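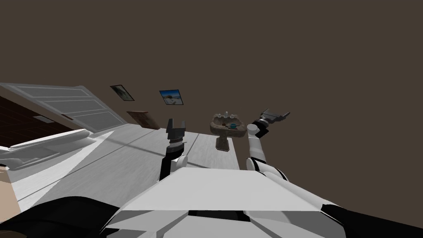 Lieven Desmet wrote back that I should quit fiddling with the arm gains and look at how the head camera is mounted in the model, since a two-arm robot that misses on both sides by the same amount usually has one bad transform and two perfectly good arms. Okay, fair point. Logging what I did with that so the ticket stays useful.

February, entry by the Villa bench, ticket 1045

So, recap for anyone joining: this is the simulated two-arm unit in the Villa bathroom room, the sink task (toothbrush and soap in the basin). Ever since I merged the Ullard update the grippers head for the wrong spot. The room comes out tilted in the head view too, which I'd been happily ignoring because the policy was trained on a tilted view in the first place (yes, really, ask Fandamel why).

First I put the arm gains back to 80 on both sides. Same miss! I'd had the left one at 50 from last month's shaking problem, so at least that's cleaned up now.

Then I dumped the camera transform and compared it with the old file. The mount offset was 40 mm lower in the new one. Somebody (me, I'm pretty sure) had copied the value from the Tosuteo body, which has a shorter neck. I typed the old number back in, cleared the cached scene and reloaded.

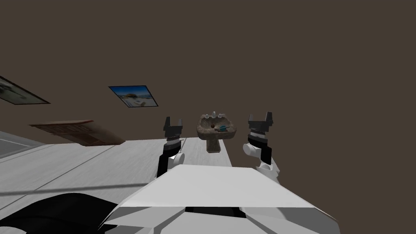 Head view, both grippers up, sink between them.

Next up was the reach check without closing the fingers. I ran it left arm only, then right arm only, then both together. Left is good. Right is good on its own, but with both moving it stops short every so often, and the log says "self-collision margin" each time. I don't think that's the same bug. My guess is the margin got bumped in the same merge, so I'm going to diff that file after lunch.

Lieven, can you send me the joint limits you're using on your copy? Mine have been edited so many times I don't trust them anymore, and I'd love to start from a clean set before I touch the margin.

Leaving this open. Please don't reload the Tosuteo config on this bench until I've split the two camera files!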